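Subject: Re: Hand station at the belt – what to put in for next budget year
List: packaging-and-handling

Replying to the list so that others who asked off-list get the same answer. I'm keeping the earlier message in full because I go through it in order.

> We are a small plant, one shift, kitting and sorting molded
> parts off a belt. Management has agreed in principle to one
> two-handed robot station and wants a number from me in May.
> I have quotes from two sellers and they don't cover the same
> things, so I can't compare them.
>
> My questions:
>
> How much of the budget should go to the robot and how much
> to everything else?
>
> Are five-finger hands worth the money over plain two-jaw
> grippers?
>
> Do we need a new conveyor or can we use what we have?
>
> What do people forget to put in the request?
>
> Is it better to lease for the first year?
>
> We have a Bemirex belt that is a few years old and works
> fine. The parts are light, mostly plates and short cylinders.
> They end up in bins under the belt, by type.

We went through this at the Oveck site. We run one station with two arms and two hands, bought through Beltent, who did the integration. I wrote the request, defended it twice and have had to live with it, so take the following as one plant's experience.

Robot share of the budget

Our first request had the robot, the hands and a line called "installation". It was sent back, and rightly. When we redid it, the arms and hands together came out at a bit over half of the total. The rest was guarding, power, the controller cabinet, mounting, bins, floor work, integration days, training and spares. If either of your quotes has the robot at 80 percent or more of the total, look for what is missing. In our case the cheaper quote had left out guarding completely and assumed we would do the risk assessment ourselves.

To compare the two quotes, make your own list of lines and send it to both sellers with empty boxes. Ask them to write "not included" where that applies. One of ours took offense at this. The other filled it in the same afternoon.

Hands or grippers

For plates and short cylinders, a two-jaw gripper or a vacuum cup will do most of the work and costs far less. I want to be plain about that because the hands look good in a demo and that can settle the matter before anyone has asked what the parts are.

We bought hands for two reasons. The part mix changes often, and we had been spending real money on new jaw sets every time it did. Also, some of our parts have a center hole that is easy to hook with a finger and awkward for a cup. If your mix is steady for years at a time, I would buy grippers and keep the difference. If you go with hands, ask what one replacement finger costs, how long it takes to arrive, and whether your own technician is allowed to fit it. Get that in writing. We were told early on that fingers were a field replacement, and then learned that this meant a field replacement by their technician, at their day rate.

Buy spares with the first order. We asked for 4 spare fingers and 2 wrist cables, and I would ask for the same again. The cables are the item I would not cut. Each hand has its own cable with a connector at the wrist, and that area moves all day. Ours run outside the arm, which makes them easy to reach and also easy to snag. Routing clips should be in the quote as a line, with somebody's name against the work.

Conveyor

Keep the Bemirex if the belt tracks straight and the side rail is solid. We had planned on a new conveyor and dropped it. What we paid for was a rail with slots so that sensors and brackets could be moved without drilling, plus a few days of leveling and fixing the legs to the floor. Check the height before anything else. The arms have to reach over the rail to the belt and also down into the bins underneath, and those two jobs pull against each other. Our first layout had the belt at the height that suited our people, and the bins ended up too deep under the rail for the hands to get at the back half. We lowered nothing and raised the bins, which was the cheap answer. Have the seller run a reach check with your actual bins in the drawing. A box of the same outside size is no good, because the rim and the depth are what matter.

On bins, order them all from one source and one size where you can. We started with what was on the shelf and taught every bin position separately. After we bought a matched set (Enriquez, 144 of them, which sounds like a lot but covers the station, the racks and washing) the teaching went much faster. A taller bin at the end of the row is fine for overflow or rejects as long as it is in the layout from the start.

Color is worth a thought too if there is a camera involved. Light parts in a dark or strongly colored bin are easy. Black parts low in a bin, with a hand above them blocking the light, gave us the most trouble of anything in the first month. We had to go back for a light fixture that was not in the budget. Put one in now.

What people forget

These are the lines I had to add later, or wish I had:

Guarding and the risk assessment, as above.

Floor. Cables across the floor have to be covered or run in a channel before you go to production. During trials they tend to lie where they fall, and then no money is left to do it properly. Ask for the channel at the start.

Light over the belt and over the bins.

Cabinet space and power. We needed a new circuit and the electrician's time was charged to my budget.

Training for a second person. The seller includes one seat. If your one trained person is out sick, the station is a shelf.

Teaching time for new parts. Every new part costs hours. Ours were logged, and for the first year they came to 203, including the retries after we changed bins. I had budgeted none. If your mix changes as often as ours, this is the largest running cost after service, and it is easy for management to think it is free because it is your own staff.

Service contract from year two. The first year is usually covered and the second year is a surprise.

Scrap and damage during the start. Set some parts aside for this and book them as a project cost, otherwise production will argue with you over it every week.

Lease or buy

We bought. With hindsight I would have leased the hands and bought the rest. The arms, the rail, the guarding and the cabinet will be useful whatever you put on the end of the wrist. The hands are the part that changes fastest and the part you are least sure you need. Beltent would not split it that way for us at the time, but I hear they will now, so ask. Watch the return clause. Ours would have charged for wear on the finger covers, and they do wear.

If you can only get a full lease, push for a fixed buyout figure in the contract. Without one you will be negotiating at the end of the year with a station you already depend on.

How to put the number forward

I would give management two figures: the cost to the day the station is accepted, and the cost of running it for the two years after that. Write down what "accepted" means – parts per hour, which parts, which bins, how many misplaced per shift – and put the same wording in the purchase order. Our last payment was tied to "successful commissioning" and we spent several weeks discussing what that was.

Also leave one line for changes. Ten percent was not enough for us. Fifteen would have been.

I can send the blank quote sheet to anyone who wants it, it is a plain spreadsheet. I can't share our prices. A picture of this kind of layout is at the bottom, mainly for the height of the hands against the rail and the bins below.

Regards,
Production engineering, Oveck
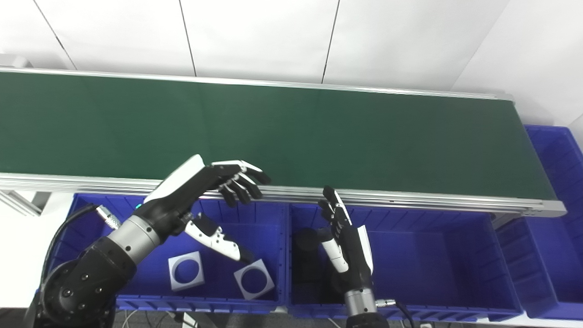 Two hands at the belt rail, square plates in the left bin, black cylinder in the middle one.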